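March, 7:10 pm
posted by the Stomville Home Recording list
Print this message | E-mail this message

Okay, so I finally tried the Figueroa reverb on my vocals, and wow, what a difference a little pre-delay makes! I had it at zero for months (oops) and every word was mush.
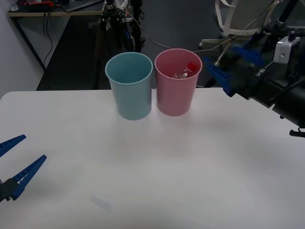 > I'd start at 10 ms and go up from there. Roll off everything
> below 500 Hz on the return too, or the low end piles up.

Did exactly that, and the chorus on my Grorkent song opened right up. I still can't pick a decay time though. Seven seconds is silly, I know, but it's so pretty on the last note! 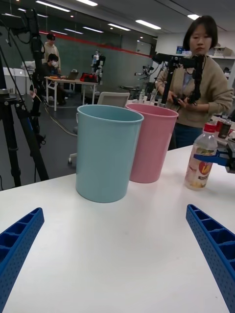 Two cups and a bottle on the table.

Does anybody automate the send for just one word? My Priritow interface is fine with it, my patience less so.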